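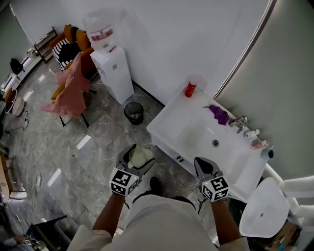
Ticket 1114 - Urari handheld gripper kit, left unit losing track near sink
Product: Urari pair (left + right), marker cubes, Brivholm recorder software
Opened by: Stela Văduva
Status: open, waiting on vendor

Problem
Left gripper pose jumps when I go low over the front of the vanity. Right one fine. Trial kit, need to decide in October if we buy or send back, so pls don't park this one.

Setup
Bathroom vanity, white glossy top, shallow basin. Task is the small green cup, pick up, hold, put down on the counter. Standing, both arms out, head view from above. Marble floor, shiny, ceiling lights reflecting all over it. Recorder on default profile, exposure on auto.

Log

9:20 First run. Left track drops as soon as the cup tilts. Comes back on its own after I raise my hand.

9:35 Restarted recorder. Same.

9:50 Wiped both cubes with a dry cloth. No change. Checked the print on the left one for scratches, none I can see.

10:05 Swapped cubes left to right. Problem stays with the left hand. So not the cube.

10:30 Re-ran calibration, 400 frames. Passed. Still jumps.

10:50 Exposure off auto, fixed at the lowest preset. Much better, 3 jumps in the whole run. Picture is dark though and the basin drain goes to mush.

11:15 Moved the task further back on the counter, cube over the white top and not over the floor. Zero jumps. Can't leave it like that, half our tasks are at the front edge.

11:40 Finger opening reads 260 on the left when fully closed on nothing. Should be 0? Right reads 0. Might be a seperate fault, logging it here anyway.

Reply from Briston support
Thanks Stela. Sounds like glare behind the markers. Please try the matte profile in recorder settings, under Tracking, then Surface. For the finger reading, hold the trigger closed and press Zero. Send the run file if either one comes back.

13:10 Matte profile on, exposure back to auto. Better than default, worse than fixed low. Still get a jump when the hand drops below the countertop.

13:25 Zeroed left fingers. Reads 0 now. Unplugged and replugged, went back to 260. So it doesnt save.

13:40 Run file uploaded, default and matte both in the same zip.

Open questions for Briston
Is there a profile between matte and fixed low?
Does the zero get written to the gripper or just to the recorder?
If the left unit has to be swapped, does the trial period get extended?

Note for Tănase team: use fixed low exposure until this closes. Zero the left fingers after every replug.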